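The Last Bus to Sornia

Missed it by ten seconds. Saw the tail lights go round the corner by the Grimshaw building and that was that. 10 at night, rain coming sideways, one shoe already full.

She tried the door of the ticket office. Locked. Tried it again, like doors change their minds.

A timetable in a plastic sleeve. Batano, every hour. Sumora, every two. Sornia – last one gone. Next one 6 a.m. She read it three times. Then she read the Sumora part, because Sumora was at least the right direction, and from Sumora her mother could maybe send somebody. Or not. Her mother had stopped sending people for her in September.

Sixteen missed calls. All the same number. She didn't listen to the messages, she knew what they said. Come now. Come tonight. He's asking for you.

He wasn't asking for anybody. He hadn't known her name since spring. But you don't say that to your mother at ten at night on the phone, so she had said yes, and packed nothing, and ran.

The 428 pulled in. Empty, all the lights on. The driver looked at her shoes.

"Sumora?"

"Get in, your soaked."

She sat in the second row. The heater smelled like dust. Fields, then no fields, then just her own face in the window looking older than it should.
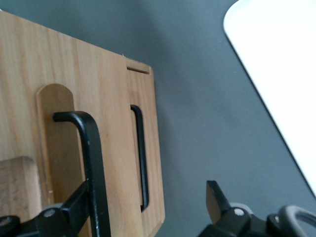 By the night desk
Staff writer, short fiction

At the halfway stop the driver switched off the engine and ate a boiled egg. Two bites. She could of screamed.

"Where you headed after?"

"Sornia."

"Nothing goes to Sornia now."

"I know."

He wiped his hands. Folded the paper bag very small. Outside, the rain had gone thin, the kind you only see under a lamp.

"Who's in Sornia?"

"My father." And then, since it was dark and he was a stranger, "He taught me to swim. He threw me off the pier and I hated him a whole summer."

"Did you swim?"

"Yes."

The driver nodded at this for quite a while. Started the engine. They went through Sumora without stopping – past the square, past the station with its shutters down – and she stood up, holding the rail, thinking she'd missed something.

"The stop," she said. "That was the stop."

"Sit down. It's 16 miles. I've got the fuel."

The phone buzzed in her pocket. Her mother again. This time she picked up.

"I'm on the bus," she said. "Tell him I'm on the bus."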